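Collus Moves Its Print Room Upstairs, and Takes the Stapler With It

Community print shop reopens in July with longer hours and a shorter price list

Collus, the walk-in print shop that has served choirs, allotment societies and owners of missing cats for 18 years, will reopen in July one floor above its old address. Customers who have only just learned where the old door was have our sympathy.

The new room has daylight, a counter at a sensible height and a window that opens. The old room had a damp patch that regulars claimed looked like Portugal.

"People come in to print a poster and leave having rewritten it," said Branwen Griffiths, manager of Collus. "We wanted a place where they could do that sitting down."
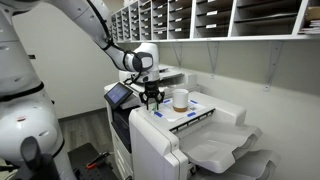 What Is Changing

Opening hours will run until 8 p.m., to suit people who remember their programs are needed tomorrow. Small jobs of up to 100 sheets will be done while you wait. Larger jobs will be done while you wait somewhere else.

The price list, which once filled 5 pages and had its own index, now fits on one card. It was redrawn by designer Noémi Sárközi, who also removed the surcharge for "difficult beige." Lamination stays, by popular demand - mostly from the allotment societies.

Self-service customers can still do their own copying and pay at the counter afterward.

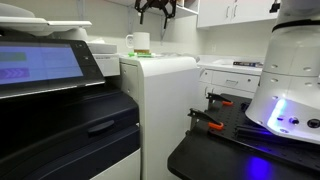
Poster Clinic

Starting with the reopening, Collus will also run a free poster clinic for local groups. Visitors bring a draft and get two opinions on it, from Siwan Skyrme and Iolo Gwilliam, who seldom agree. Both will ask where the date is. Groups may use up to 2 typefaces without giving a reason.

"I once read a whole flyer for a jumble sale and came away knowing only that there would be cake," said Skyrme. "I went, of course."

Places at the clinic can be booked at the counter or by phone. Drafts on the backs of envelopes are welcome.

Press inquiries: Branwen Pugh, Collus. Please ring twice, as the phone has moved upstairs too and the staff are still learning where it is.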